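Ticket 1186 - Flarkora (impresora de etiquetas) - se descuelga de la red
Estado: abierto
Abierto por: Sveva Rizzi, almacén de Nava
Fecha: 2025-02-17

Síntoma: imprime bien un rato y luego nada. La cola se queda en "enviando". Apagar y encender la recupera, pero vuelve a caer. Siempre tras un rato sin uso. Por USB ningún fallo.

Hecho hasta ahora:
- cable cambiado, igual
- otro puerto del switch, igual
- driver reinstalado, igual
- ping: responde, responde, y de golpe 300 ms y tiempo agotado

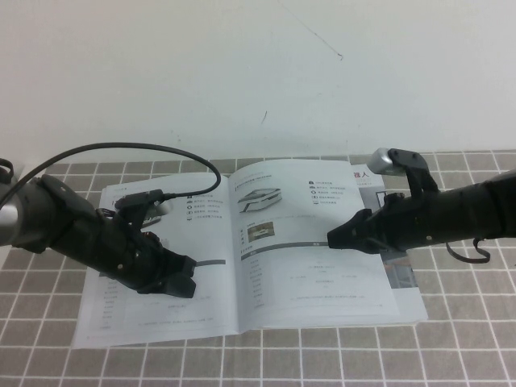 Firmware 9, el que venía. En el panel web el campo "reposo de red" sale en gris, no deja tocarlo. Reset de fábrica hecho dos veces. La segunda perdí el perfil de etiquetas, ojo con eso, exportadlo antes. Pendiente mirar el DHCP, creo que la reserva sigue apuntando a la impresora vieja.

Añado: confirmado, la reserva tenía la MAC antigua. Corregida. IP fija acabada en 151. Aguantó toda la mañana y se cayó despues de comer. O sea que ayudaba pero no era eso, o no solo eso.
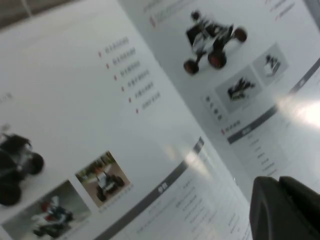

Mirko Dal Bello: mira si el switch tiene activado el ahorro de energía en ese puerto. En Nuvach nos pasó lo mismo, mismo modelo, y era eso. Se quita por puerto, no hace falta tocar el resto. Y no actualices firmware todavía, una cosa cada vez.

Ok, lo miro. El switch es de Nultlow y la contraseña la tiene Corrado Cattaneo, le he escrito. Mientras tanto he puesto un ping cada minuto desde el pc de expediciones para que no se duerma. Chapuza, pero salen etiquetas.
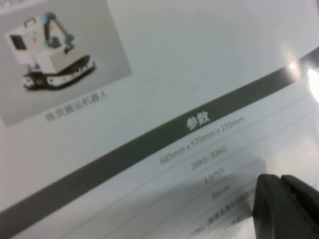 Página impresa, producto: robot móvil de picking

Corrado contesta: ahorro de energía estaba activado en todos los puertos. Desactivado solo en el de la impresora. Quito el ping y espero.

Primera prueba: sin uso toda la comida, imprime a la primera. Segunda: toda la noche parada, imprime, aunque la primera etiqueta tarda y sale descentrada. Lo del descentrado será calibración, va en ticket aparte. 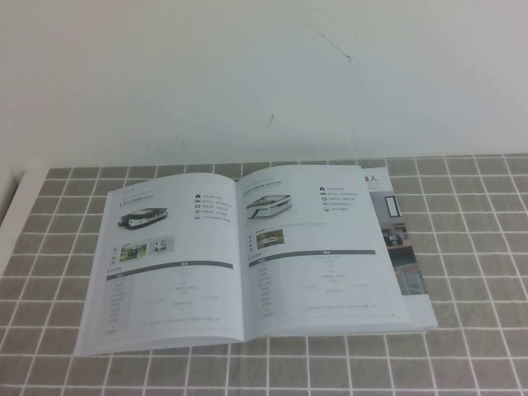

Falta:
- volver a cargar el perfil de etiquetas (lo tiene Tiziana Rizzi en su equipo)
- borrar la reserva vieja del DHCP, que sige ahí
- apuntar el cambio del puerto en la hoja de red

No cerrar aún. Si pasa otra noche sin caerse lo cierro yo.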